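Culstead Children's Learning Pages
Home and How It Works
Reading time: 3 minutes

Why Does a Washing Machine Have a Round Door?

Many washing machines open at the front. Behind the door is a drum, a large metal tub lying on its side. When the machine is running, the drum turns. It lifts the clothes up and lets them fall back into the soapy water, over and over.

A drum has to be round so that it can spin smoothly. The opening at the front is round too, and so the door is made to match. Around the opening is a soft rubber ring called a gasket. When the door is shut, it presses against the gasket and keeps the water in.
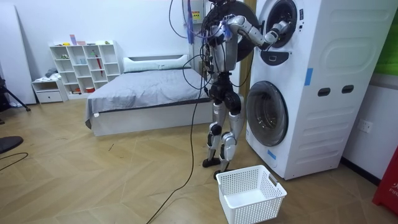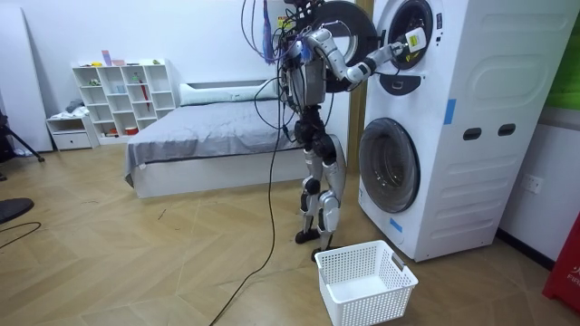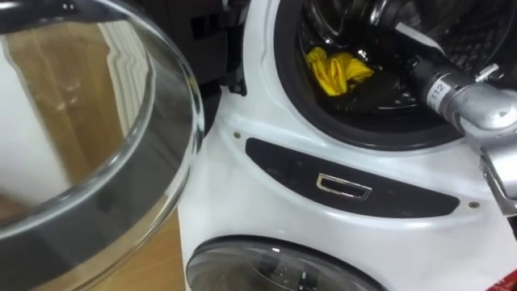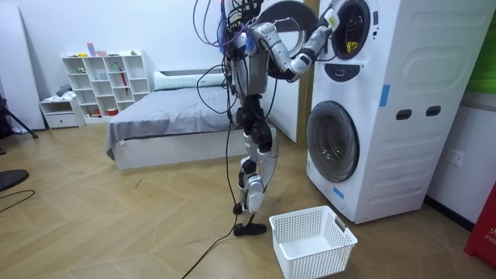 All four pictures: the round door of a front-loading machine, standing open.

Look inside a drum and you may find many tiny holes in the metal. Water passes through them. Near the end of a wash the drum spins very fast – over 20 turns every second in some machines – and water is pushed out through the holes.

Where a home has little floor space, two machines may be stacked, one on top of the other.

Words to learn
Drum: the metal tub that holds the clothes.
Gasket: the rubber ring around the opening.

Always ask an adult before you open or use a washing machine.

Text: Gerardo Parisi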